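Trulham Street Residents' Association
Minutes of the meeting held 28 June 2022, upstairs room, Jovley Hall

In the chair: Eulalia Barrientos
Minutes: Humaira Afridi
Apologies: the Urrutia household, who are in Portugal and wished us to know it.

1. Minutes of the last meeting
Approved, after the word "shouting" was changed to "discussion" in two places. The secretary asked that her original wording be kept on file.

2. Parking
The city has replied to our letter of complaint about the faded lines on Brekorside Avenue. The reply thanks us for our interest in trees. Eulalia will write again, in shorter sentences.

A resident at the north end asked whether the orange cone outside number 9 has any legal standing. It does not. The owner of the cone, who was present, said it had been there longer than most of us. The matter was left where it was, as was the cone.

3. Block party
Set for the second Saturday in August. The street closure permit is in hand. We have 6 folding tables promised and 2 grills, one of which has all its legs.

There was a long exchange about music. Last year's playlist was felt by some to lean heavily on one band, and by the person who made it to lean on that band the correct amount. Agreed: anyone may send in songs, nothing after ten at night, and no live drumming whatever the age of the drummer.

Potato salad was raised. Last year we had more than enough of it and no bread. A sign-up sheet will go round, and Eulalia asked people to read what is already on it before writing "potato salad."

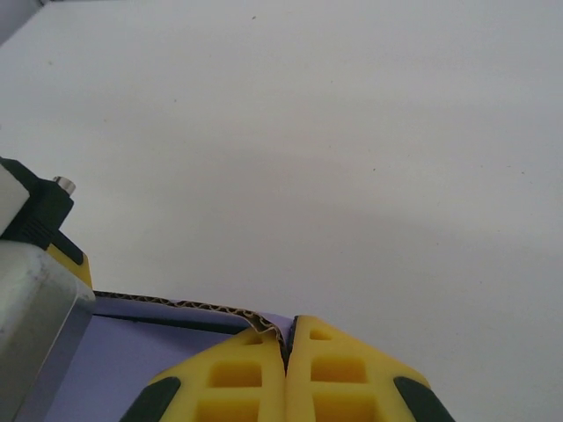 Humaira Afridi wanted it noted that the sign-up sheet went round last year as well, and came back with a phone number, a drawing of a horse and four more potato salads. She proposed assigning dishes by house number: even numbers bring mains and bread, odd numbers bring sides and dessert. Several odd numbers objected that this was more work. Several even numbers said the same thing. Carried on that basis.

4. Money
The account stands at $4000, the bulk of it left over from the speed bump fund, the speed bump having been refused. Suggestions for its use were a bench, a better bench than the one first suggested, a lawyer, and a second application for the speed bump. Prices to be found for both benches.

5. Newsletter
The spring issue came out in June. Readers spotted that the crossword had two clues numbered 14 across and no answer that fitted either. The editor said solvers should treat them as a pair. An offer to proofread the next issue was accepted before it had been fully made.

6. Any other business
The lost umbrella from the March meeting is still lost. A different umbrella has been handed in.

A question about leaf blowers was put at five minutes to nine and ruled out of order by the chair, who had her coat on. It goes first on the next agenda.

The date of the next meeting will be posted on the board by the mailboxes. Please do not take the pen.

Actions
EB: second letter to the city; bench prices
HA: dish list by house number; agenda
Owner of the cone: none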